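Keep the Desk

Last February the office where I work took out its assigned desks. We had 90 of them on two floors, and more than 100 people on the payroll, so the numbers made a kind of sense. Everyone now has a locker, a login for a booking page, and the right to sit anywhere that is free. I have done it for a year and I think it was a mistake.

The case for shared desks is mostly about rent. Ullberg, the firm that drew up our plan, showed us slides of half-empty floors and asked why we were paying to heat them. It was a fair question. People are out sick, on the road, or working from home, and a desk that sits unused three days out of five costs as much as one that is used every day.

What the slides left out was the time. I used to arrive, sit down and start. Now I get my things from the locker, find the desk I booked, raise or lower the chair, move the screen, look for a charger and wipe down the surface. It takes me ten minutes in the morning and five more at the end of the day to undo it. Every desk has to be left clear, so a job that is half done at five o'clock gets put in a folder and spread out again the next day, usually in the wrong order.

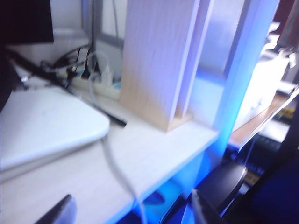 A pale wood-grain desktop with a white tray on it.

People say a clear desk means a clear head. That may be true for some of them. I do a lot of checking of one paper against another, and I work better when the papers stay where I put them. The pile on the left is what I have to do and the pile on the right is what I am waiting on. A stranger would see a mess, but I can find a page in it without looking up.

There is also the matter of who sits near you. When I started at Fedeck, years ago, I learned most of the job by hearing the two people beside me on the phone. They never set out to teach me anything. Our newest hires sit next to somebody different each morning, and they send their questions by message to people on the same floor. Some of them don't send them at all.

I am not asking for the old plan back in full. People who come in one day a week can share, and most of them don't mind. Anyone who is in four or five days should have a desk with a drawer that locks and be allowed to leave a sweater on the chair. On our floors that would use up some of the savings. I would still like to see it tried for six months, with the booking page turned off for those desks.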